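3.2 The table and its covering

The groceries were put on the table before they were sorted, and for this reason the table itself became part of our study. In the first visits, which we made in September, we wrote down only the goods and the place where each of them was stored later. After two visits we understood that our notes were not complete. The household members often spoke about the table surface when they explained where they had put a thing: "on the cake", "next to the blue side". The printed cloth worked for them as a kind of map.

We use the word "landing" for the short period between the opening of the shopping bag and the first movement towards a cupboard. In the flats of the Trimulby estate this period was longer than we had expected from the work of Iwasaki, where most goods went directly to a shelf. Packets of snacks stayed on the table longest — in one flat until the next meal.

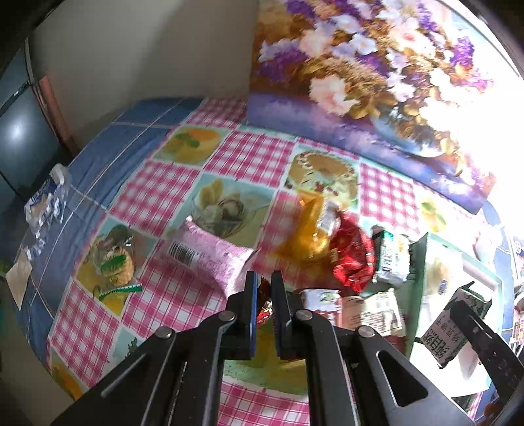

Figure 4. Snack packets, a bottle and a drink carton on a patterned vinyl tablecloth with gingham squares, food pictures and a blue border.

A cloth of this type has one practical difficulty for the person who sorts. Its squares show food, and the goods which lie on it are also food, so that a small packet in a bright colour can be overlooked. Three of our 14 participants told us that they had once left a packet behind in this way. Other participants did not find the pattern disturbing, and one of them said that she would not like to eat at a plain table.

The soft packaging was more difficult to arrange than the stiff packaging. Cartons and boxes can stand in a row, but bags fall over and take more space than their contents need. Participants usually placed the boxes first and laid the bags in front of them. We coded this order with the Hivetti scheme, with one change: we counted bottles together with cartons, as both were normally stored upright.

We did not ask the participants to clear or change the table before our visits. The effect of the cloth can therefore not be separated from the habits of each household, and we return to this limit in Section 5.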